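Good Practice for Robots at the Snack Counter
Second progress report to the Rotich Fund
Prepared by Sorcha Horgan, project lead, Pamau

Dear Rafsan and everyone at Rotich,

Since the March report we've gone from a pile of notes to a working draft of the guide, and I'm delighted with how it is shaping up. The draft has 11 rules, each with a page of explanation and a short check that a shift supervisor can do without any special training. When we wrote the application we promised "plain rules for robot arms that handle packed food near people." I think we can now say what those rules are, and in most cases show you the trial notes behind them.

Where the money has gone so far

Most of this period's spending went on bench time and on Abenezer Moges's hours. We've logged 286 trial runs against the draft rules, every one with a written note. The planned second visit to the Fustbridge site was moved into the next period at their request, so that travel line is underspent. I'd like to carry it over and will send the form separately.

What we've been testing

The bench at Skerton is set up as a small snack counter, and the basic task is a transfer between a tray and a basket. It sounds simple, and that's why we like it. A simple task leaves you free to look at the habits around it: who clears the surface, who says "ready," where the arm is allowed to wait, what gets written down when something slips.

Rule 1 in the draft covers the state of the counter before a run begins. Our first wording was "ensure the work area is suitable," and three readers gave us three meanings for it. The wording now names the things to look at: the place an item is picked from, the place it is going, and the open surface between them. Each has to be in view of the arm's own camera before the run starts.

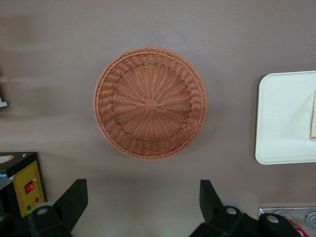

The basket and part of the tray from the wrist camera, Skerton bench.

Halima Gachanja has been running the reading tests, and her results changed the draft more than anything else did. She hands a rule to a person who has never worked with an arm, asks them to carry it out, and keeps quiet. Anything they have to ask about goes back to me for rewriting. The rule on start positions has been through this five times! It went from a long paragraph to two sentences, and I'm much happier with it:

"Before each run, put the item and the basket where the run sheet says. If either one has to go somewhere else, write down where before you press start."

The second sentence came from a tester who wanted to know what to do when the run sheet and the counter didn't agree. We had no answer written down, and now we do.

The rule on wrapped food

Rule 6 took the longest and is the one I'd most like your comments on. Packed food is easy to treat as if it were a solid block, but a wrapper has loose ends and soft places, and a grip that suits a bottle may be quite wrong for a sandwich. Our draft says that each type of item gets its own grip setting, that the setting is written on the run sheet, and that nobody changes it in the middle of a session. If a setting has to change, the session is closed and a new one opened.

Abenezer argued against that last part at first. He felt it would slow people down, and he had a point – closing a session used to take several screens. So he rebuilt the closing step as one short form, and the rule stayed in.

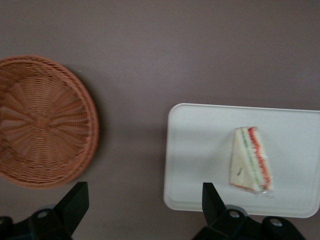
We also had a good long discussion about what happens to an item after it has been gripped. The draft now says that food used in a trial is marked as trial stock from the moment it goes on the counter and never goes back to be sold or eaten, even if the wrapper looks perfect. There is a separate bin and a separate line in the log. Rehema Mfaume, who spent years in kitchens before joining us, wrote this one in a single sitting and it went through Halima's reading tests untouched. (We're all a bit jealous.)

Near misses

We asked everyone to write down near misses as well as actual faults, and I was worried the forms would stay empty. They haven't. People are using them freely, and the reason seems to be that the form has no box for blame. It asks what the arm was doing, what the person was doing, and what would have made it easier to notice sooner. A fair share of the entries deal with reach: a person leaning in to straighten something while the arm was paused but still powered.

Rule 8 grew out of those entries. Paused does not count as stopped. Hands stay out until the arm is in its rest position and the person at the controls has said so out loud. At present we ask for a wait of 90 seconds after any unplanned stop before a restart, which gives time to look over the counter and write the note. Some testers find that long. We'll keep it through the next period and then look at the notes again before fixing the number.

Two arms at one counter

This is the newest part of the guide and the part that surprised me most. With one arm, people quickly learn where it can go and keep clear of it. With two, they tend to watch the arm that's moving and forget the other. We've drafted Rule 9 so that the waiting arm has a named parking place that goes on the run sheet, just like the start position of the food. Where both arms can reach the same spot, one of them is given that spot for the whole session.

Naming the arms turned out to need a rule of its own. "Left" and "right" depend on where you're standing, and we found notes in which two people had used the words in opposite ways on the same afternoon. The draft now asks each site to choose one way of naming, put it on a label at the controls and use it in every note.

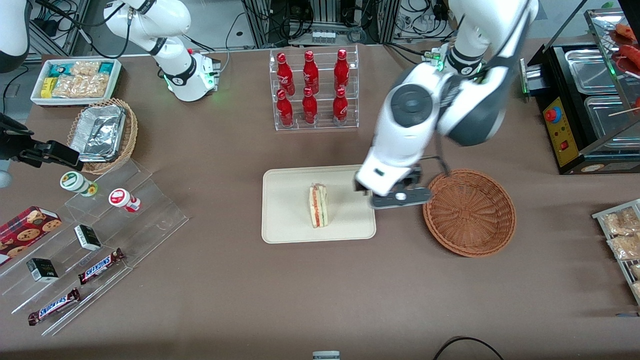

Does a site have to stop work every time a rule is broken?
The draft sorts the rules into two groups. Breaking a rule about people's hands, the waiting arm or trial stock closes the session straight away. Breaking a rule about paperwork or layout gets a note in the log, and the run may be finished first.

That question came up at both site meetings, so we've put it and its answer on the first page of the guide.

How people are responding

Very well, I'm pleased to say. The Fustbridge supervisors asked for copies of the draft to use straight away, and we agreed on the condition that they mark up anything that doesn't work for them. Their marked copy came back full of pencil, and it's wonderful stuff. They'd like the checks grouped by time of day, with opening checks on one sheet and closing checks on another. We are trying that now.

The full text stands at 2,065 words without the forms. I'd like to keep it close to that. Every new rule makes the others a little less likely to be read, and Halima is holding me to it.

What isn't done

The training section is behind. We have an outline and one finished lesson, and I underestimated how long it would take to write for people who'll have only a few minutes between tasks. Rehema is taking this over from me next month, and I expect a full draft in time for your spring review.

We also haven't settled how often a site should go back over its own run sheets. Abenezer favors a fixed schedule. I lean toward doing it whenever an item or a layout changes. If Rotich has seen either approach work in other projects you've funded, I would love to hear about it.

Next period

Finish the training lessons and put them through the reading tests.
Make the second visit to Fustbridge, with the regrouped check sheets.
Review the restart wait against the near-miss notes.
Send the whole draft to two outside readers for comment.

Rafsan, you asked last time whether you could sit in on a reading test. Please do! Halima has a set planned at Skerton, starting at 10 in the morning, and she'll send you the details. Come ready to be handed a rule and left alone with it.

With thanks from all of us,
Sorcha Horgan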